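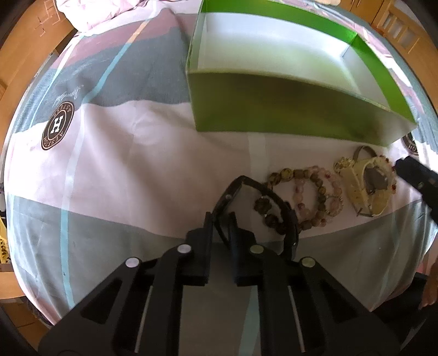 A patterned duvet cover in pink, gray and teal, with an open green box on the bed.

Aug 21, 2020

The guesthouse on the hill road in Calta has two floors, nine beds and one washing machine. The woman who runs it has been changing those beds for 28 years, first as hired help and then as the owner. When I asked what people get wrong about her line of work, she answered before I had sat down.

"They think it's breakfast," she said. "Breakfast is an hour. The rest of the day is laundry."

The building went up in 1895 as a boarding house for men working at the Oltadau quarry. The quarry closed long before she came to town, and the house had been a dentist's office and then empty for a while. The previous owners turned it into a guesthouse and called it the Eide, after the creek behind it. She kept the name. The sign was already paid for.

Calta has 700 residents, and most summers it gets a steady run of hikers and people on their way to the lake at Iver. This year was different. She closed in March and did not open again until the start of July, with only four of the nine beds available.

"I had never seen the house with nobody in it for more than a week," she said. "I washed everything. Every blanket, every curtain. Then I didn't know what to do, so I started going through the closets."

The closets are what I had come to talk about. Over the summer she has been sorting the linens that built up in the house under three owners, and deciding what to keep. She took me upstairs to see the big one at the end of the hall, which is deep enough to walk into. The shelves run to the ceiling. The white sheets are at eye level and the odd things are higher up – wool blankets with satin edges, tablecloths for tables that were sold years ago, a stack of flat sheets in a size that no longer fits any bed in the house.

She used to buy only white. White can be bleached, and if one sheet tears, any other white sheet will match it. A few years ago she started putting patterned duvet covers in the rooms, and she is still not sure about it.

"Guests like a pattern. They say the room looks like somebody's home," she said. "But a pattern gets discontinued. You buy four, one gets ruined, and now you have three, and three is no good for two double rooms with twin beds."

Her rule for buying is to feel the seams first and look at the color last. She turns a cover inside out in the store and pulls on the corners. If there are buttons she counts on sewing them all back on within the first year. She would rather have a zipper, though she admits a broken zipper is a bigger job than a lost button.

I asked about thread count and she waved her hand. "I've had expensive sheets go thin in a year, and I've got some cheap ones from the last owners that I can't kill. You wash them and find out."

She washes at a lower heat than she used to and hangs out whatever she can from May to September. The line runs from the back porch to a post near the creek. Folding is done upstairs, on whichever bed is free, one room's worth at a time. Pillowcases go inside the folded sheet so that a set can be pulled off the shelf with one hand.

The mending pile was bigger than I expected. She sits down to it in the evenings with the radio on. Small tears get darned, large ones get a patch from a sheet that has already been retired, and anything past that is cut into rags. An old sheet can last over a decade that way, she said, if you count its time as a rag.

"My mother turned sheets sides to middle," she said. "You cut it down the center where it's worn and sew the outside edges together. I did it once. The guest complained about the seam, and he was right, you could feel it."

What she has found so far has been mostly dull – she asked me to put that in. No letters, no money sewn into a hem. There was one pillowcase with a laundry number stitched in red that she thinks goes back to the boarding house. She showed it to the library in Oltadau and they were polite about it. She has put it back on the top shelf.

A few bags have gone to the animal shelter, which takes towels in any condition. The tablecloths she is keeping for now. All nine beds might be open again next summer, or they might not, and she has stopped guessing.

Before I left, the dryer buzzed and she went down to empty it. A couple was due at four, and their room still needed pillowcases.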